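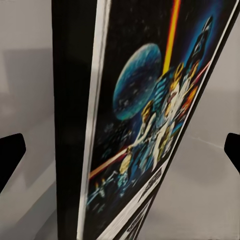
The Gindier handling code ran to 100 clauses, and clause 6 was the one the arm kept failing. Framed works shall be approached from both sides. Neither finger shall make contact before the other is in position. On contact, the controller shall wait 4 seconds and log the force.

The Drundari unit waited 2.

The assessor from Bellent marked the trial as a fail and reset the simulation. She had grown up with a poster like it, spaceships and a blue planet, taped straight to the plaster. Her father had torn a corner taking it down. There had been no clause for that.

She opened the Dudás controller and read the parameter file again. The wait was set correctly. A second value, added in May, overrode it whenever the load was classed as decorative.

She deleted the class, recorded the change under her own initials and ran the trial from the start. The fingers closed. The log began to count.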